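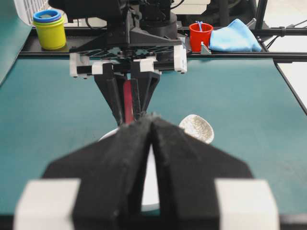

Comparing finger pads on kitchen tasks

Change one thing per trial. Keep the arm speed and camera height fixed, then swap the pads. Run 20 picks with each set and log every slip. Thin plastic handles show up weak pads sooner than bowls do – start with a spoon.

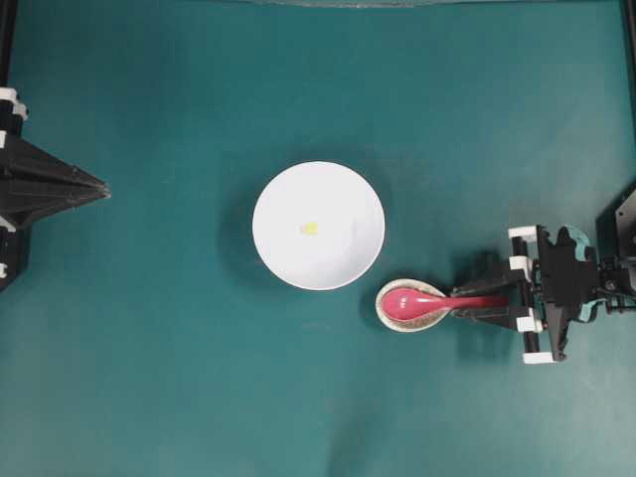
Right gripper on the spoon handle, left gripper closed and clear of the bowl.

Re-zero the jaws after each swap. Sarnum pads need 12 closing cycles before logging.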